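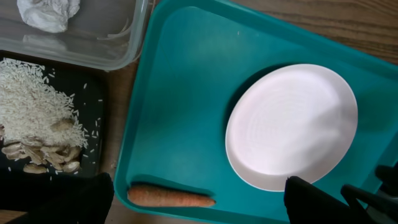 Issue 7

Breakfast on the deck at Lurkia

Ludger Ruppert is already talking when I come up the path, and he keeps talking while he moves a coil of hose, two folding chairs and a sleepy terrier out of the way. "Sit, sit! You have to see the lake from this side first, then we can do the questions."

He has run the Lurkia cabins with his sister since they bought the old fishing camp from the Rathjen family. There are four cabins, all set back among the pines, and each one looks at the water from a slightly different angle. Guests get very loyal to their angle, he says. "One couple has had the Duner cabin every October for years. I offered them the bigger one at the same price and they looked at me as if I'd offered them a tent."

Duner is the smallest, with a double bed under the window and a bunk nook that children seem to find before their parents have the car unlocked. I stayed there for three nights and loved it, creaky step and all. The stove heats the whole place in no time (open the bedroom door before you light it, or you'll roast in the kitchen), and the shower is properly hot, with real pressure.

I ask what he changed first. "The mattresses. Before the roof, even! My sister thought I was crazy. But people will forgive a drip into a bucket if they've slept well." The roof came next, then the kitchens, which now have full-size ovens and enough pans to cook an actual dinner. The first winter's plumbing bill came to 3,000 dollars, and he can still recite it line by line.

The big one is called Stutatano, a name his niece made up when she was small and that stuck before anyone could suggest something easier to spell. It sleeps seven, if one of you is happy on the pull-out, and it has the long porch and the only bathtub on the property. Families tend to book it for a full week. "They arrive with a schedule," Ruppert says. "Kayaks at ten, hike at two. Then they sit on that porch and the schedule is gone."

Dogs are welcome in all the cabins except Stutatano, where the floors were just redone. There is no television anywhere, and the Wi-Fi reaches the porches on a good day. He has no plans to improve it. "I had a man call me from the parking lot to complain. I walked down, we talked for an hour about pike, and he booked again before he left."

What would he like to add? He points toward the old boathouse, its doors propped open to the morning. A sauna, he says, and maybe a table long enough for everyone staying that week — he has already drawn it on the back of a seed catalog, which he goes inside to find.

Lurkia opens for the season on 15 March 2025. Bed linens and firewood are included, but bring your own beach towels.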